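Clarkcombe Tenants Assoc. – minutes, 23 December 2022

Laundry room, started late, door was locked. Siu-fong Sin chairing and also writing these so excuse the gaps. Quorum OK.

**Last minutes**

Approved. One fix – the August minutes said the Chiang contract runs through spring. It ends with the calendar year. Please correct your copies.

**Heat and hot water**

- Complaints from the north stair again, mostly early mornings. Unit 37 says the radiator bangs all night and the bedroom one is stone cold.
- Chiang (boiler people) came out twice, bled the lines, replaced one valve. Invoice was $2232, management is paying, we are not. Letter on file.
- Keep logging temps. Write down time and room. The city wants dates, "it was freezing all week" won't get us anywhere.
- Long back and forth on whether space heaters are allowed under the lease. Lease says nothing on it. Fire inspector apparently doesn't love it. No vote.

**Rent increase notices**

Went out to the whole building, 224 units. Several people got a notice with the wrong base rent on it. Don't sign anything yet if yours is wrong, bring it to the table by the mailboxes and we'll copy it. Legal aid clinic can see people in the new year, sign up sheet going around. Somebody walked off with the pen.

Question from the floor, can they raise it mid-lease. No. Check your end date.

**Bathroom renovations**

Plirora (managment's contractor) sent over their layout for the line C bathrooms. Management wants comments back before they order anything. 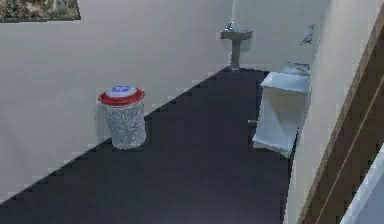 *Bathroom layout, view from the doorway – pale walls, dark floor.*

Comments so far:

- Dark floor, split opinion. Shows every bit of lint and soap vs. hides the grime. Ask if a lighter one is an option at no cost.
- Want it in writing how many days each unit is without a toilet. Last time they said two and it was nine.
- Where do people shower meanwhile? Management suggested the gym on the corner. Loud objections.
- Will they claim this as a major improvement and tack it onto rent. Siu-fong to ask, by email so there's a record.
- Grab bars for anyone who asks for them. Agreed, no objections.

Motion to send the comments as a single letter from the association. Seconded, passed, 3 against (wanted to reject the whole job until the heat is fixed).

**Roaches**

Exterminator is using Clurkorine now in the trash rooms. Smell is strong. People with asthma want notice the day before, on every floor and not only in the lobby. Will request. Pet owners, ask for the product sheet before letting them into your apartment.

**Money**

Dues coming in slow. Paid for copies and the lobby coffee. Balance to be read next meeting, bank statment hadn't come.

**Other**

- Packages – still going missing from the lobby. Camera request is in, no answer.
- Bike room key, two people need one. See Siu-fong.
- Whoever has the folding chairs from the August cookout, bring them back.
- Laundry machine on the far left is eating quarters – taped off for now.

**To do**

Siu-fong – Plirora letter, rent question, exterminator notice
Floor reps – temp logs, collect wrong rent notices
All – dues!!

Next meeting after the holidays, same room, flyer will go up by the elevator. Adjourned when the dryers got too loud.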